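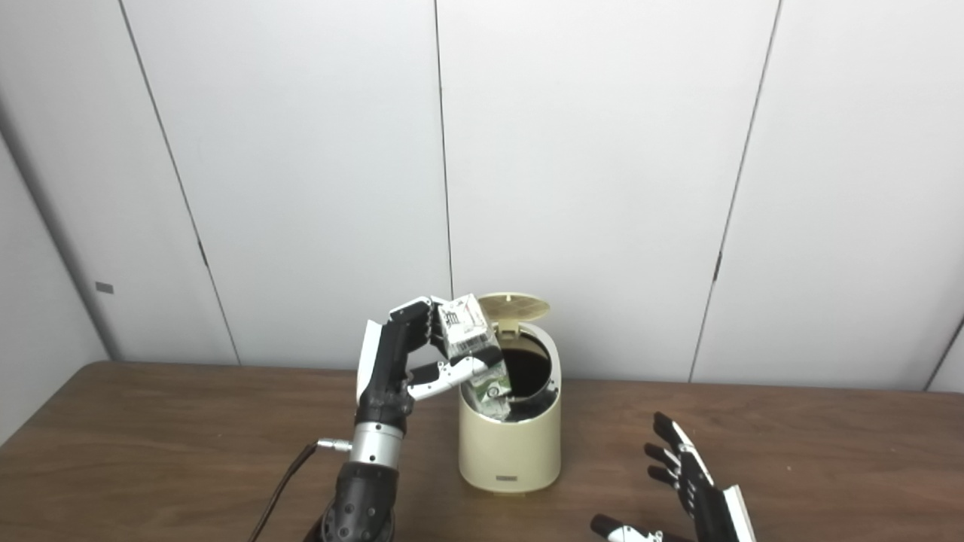
Drink carton, meet tabletop trash can.

I've been skeptical of tabletop trash cans since my sister-in-law gave us one in May. Why would I want garbage next to my plate? Ours sat in the closet for months. Then Gearóid Tierney wrote on his blog that his had "changed breakfast," and I figured I'd give the thing 2 weeks before donating it.

So far, breakfast is the same. The little cream can with the flip lid does fine with tea bags and clementine peels. Juice cartons are another story. Small ones go in, but three of them and you're done, and if there's a sip left in the bottom it ends up in the liner. I paid $15 for a pack of liners, too, which seems like a lot for bags the size of a mitten.

Gearóid says to flatten the cartons first. Fine, but if I'm standing at the sink rinsing and flattening, the big can is right there under it.

The lid I do like. It stays up when you open it. I'll give it the second week, and then it can go live in Gredham with my sister-in-law.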